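Dernley Neighbours Help Board
Home and Garden > Furniture > Care and Repair

Dining table going dull and a bit sticky, is it the polish?

Asked by Barnabás Vass
Viewed 1,324 times
3 answers

Hello all, hoping some of you with more sense than me can help. When my aunt moved into her unit in Brestley last winter we took on her dining table, a solid timber one that she'd had for as long as I can remember. It seats the six of us beautifully and I'm very fond of it, so I've been trying to look after it properly. Every Friday after tea I've given it a wipe and then a good going over with spray polish, the lemony sort from the supermarket.

The trouble is that it's looking worse the more I do. There's a cloudy patch where the kids sit for homework, and if you rest your forearms on it for a while they sort of peel off when you get up. My wife put a paper napkin down on Sunday and it left bits behind. There's also one white ring from a teapot, which was me.

I had a quote of $545 from a fellow in Ritberg to strip the whole thing and refinish it, and before I spend that I'd like to know if there's something I could try at home. I don't know what the finish is. My aunt says "varnish, I suppose", and that's all I've been able to get out of her. I've got vinegar, dish soap, methylated spirits and plenty of old singlets.

Thanks in advance, and sorry for the long post.

Answer 1 — marked helpful by 11 people
From Sorin Nikolovski

Please don't ring the fellow in Ritberg just yet! What you're describing sounds very much like polish build-up, and I'd put a week's wages on it, having done precisely the same thing to my mother's sideboard. Those sprays leave a little oil or silicone each time. Do it every week for the better part of a year and you've got layer on layer, with crumbs and hand grease mixed in for good measure.

Start with the gentlest thing. Fill a bucket with lukewarm water and a small squirt of dish soap, wring your cloth until it barely feels damp, and work on a patch the size of a dinner plate. Wipe with the grain, go over it again with a clean damp cloth, then dry it straight away. You'll probably be horrified by the colour of the water. Change it often.

If that patch comes up better but still feels tacky, get some mineral turps (not the metho, I'll come to that) and dampen a bit of one of those singlets. Try it underneath first, on the inside of a leg or wherever it won't show. Rub lightly, turn the cloth as it picks up muck, and let the spot air before you decide anything. Open all the windows and keep the kids out of the room. Lay the used rags out flat outside to dry, never scrunched up in the bin.

Now the metho. If your table is old enough to have been finished in shellac, metho will take the finish clean off, so keep it well away from the top. You can use a drop of it as a test, though, again underneath. If the drop goes soft and gummy after a minute, you've got shellac, and you'll want to go easy with everything, water included. If nothing happens it's likely a varnish or lacquer and a fair bit tougher.

Do the sections in daylight, by the way. I did mine at night under the kitchen light and had to go back over half of it the next morning. 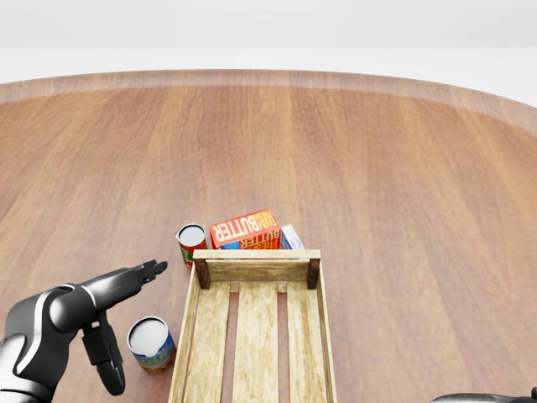
Once it's clean, leave it alone for a few days before you put anything on it at all. You may find it doesn't want anything. If it looks thirsty, a thin coat of paste wax twice a year is plenty — I do ours in June and again before Christmas — and in between it only gets a damp cloth and a dry one. Buff the wax well, more than you think you need to, or you'll be back to sticky elbows.

For the white ring, leave that till last. Quite often it's moisture sitting in the finish and it fades by itself. If it doesn't, put a dry cotton tea towel over it and a warm iron with no steam for a few seconds at a time, lifting to check. Go slowly. Mine went on the fourth try and I nearly cried.

Let us know how you get on, I'd love to hear.

Answer 2 — marked helpful by 2 people
From boros_lane_mum

Just buy a tablecloth love. Ours has been covered since 2 kids ago and I couldn't tell you what's under there!

Agree about the lemon spray though, it's rubbish.

Answer 3 — marked helpful by 4 people
From the.shed.at.Boros

Mostly agree with Sorin. I'd skip the iron unless you've got steady nerves, and try a dab of plain white toothpaste on the ring first, rubbed with the grain and wiped off. It's a mild abrasive so don't get carried away or you'll have a shiny spot instead.

Also check whether the table is veneered before anyone goes near it with sandpaper. Look at the edge and see if the grain carries over from the top. Veneer is fine to clean but it won't forgive sanding.

Comment from Barnabás Vass

You are all very kind. Did the dinner plate patch this morning with the soapy water and Sorin, you weren't wrong about the bucket. It was like weak tea. The patch is already smoother than the rest, and now of course it looks odd, so I suppose I'm committed. Off to get turps.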